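Filed under: Diary / Old Machines

May 6, 2025

Cúc Thái's old Dell has been on my bench since December, and I have run out of other chores to hide behind. She paid Drelotard 5 dollars for it at their clear-out and has since told everyone it was a bargain. I have spent more than that on coffee while looking at it.

Got the side panel off after supper. I'd promised myself one hour, then lost most of it hunting for the small screwdriver, which Rhonda had borrowed to fix her glasses and returned to the silverware drawer, among the teaspoons, where I suppose it felt at home.
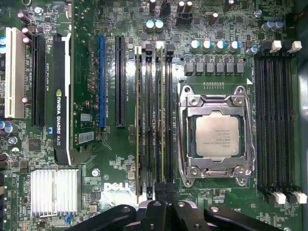 Does the Quadro K620 stay in? It stays for now, as Cúc wants two monitors and I don't want to go shopping.

Memory is the next argument. Two sticks in eight slots, and she would like all eight filled by the weekend - she has a family tree with 813 people in it and blames the computer every time a cousin goes missing. I wrote to Samira, who keeps a shoebox of spare modules and answers messages on a geological schedule.

Blew some dust about, moved it mainly onto my sweater. Still haven't decided whether to swap the coin battery while I'm in there. Went to bed at eleven with the panel leaning on the radiator and one screw in my shirt pocket, to be found by the washing machine.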